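2020-07-22

Summer session of the robotics club is past the halfway mark, so I'm writing down where we are before I forget the details.

Our task this year is the Starnen challenge. Each team has to get an arm to do part of a computer rebuild: place the memory, close the socket, plug in what it can. We signed up in February, when the plan was to have 8 people in one room. We now work in pairs on a schedule and leave each other notes in a shared log. The notes are better than I expected. The log is up to 486 entries, and most of them are short things like "gripper offset changed, see last run."

The team name is Drumell. It was the name of the folder we kept the first code in and it stuck.
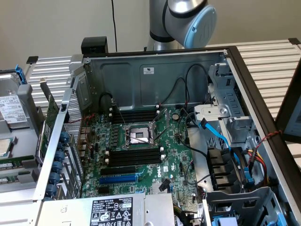

Memory is the part I have been working on. A stick of RAM has to go in straight and it needs a firm push at both ends, and an arm that is a little off will press on the latch instead of the slot. We practice on an old Dell board that stays in its case, which makes it harder than a bare board on a bench. There are slots on both sides of the CPU socket, and the arm comes in from over the top, so I wrote one approach and reuse it for both banks with a shifted start point. The sticks and the hard drive wait on the tray to the left of the case. I would like to move that tray closer, but then the other pair would have to redo their pick positions.

We log every attempt. Last week I finished a set of 200 with the new approach path. The failures were mostly at the far end of the stick, so I think the tilt is wrong and the push force is fine. I spent an evening raising the force anyway and it made no difference.

The other pair has the socket lever. They tried it with the standard fingers, then printed a small hook, and they are on version 9 of the hook. We run everything through Eteo, the scheduler the club wrote two years ago. It still drops the connection if you pause a job for too long – I start over when that happens and note it in the log.

The Ranasinghe grant paid for the spare parts, and we owe them a short report at the end of the session. I said I would do the memory section. Next on my list is the tilt correction, then another full set with the same sticks.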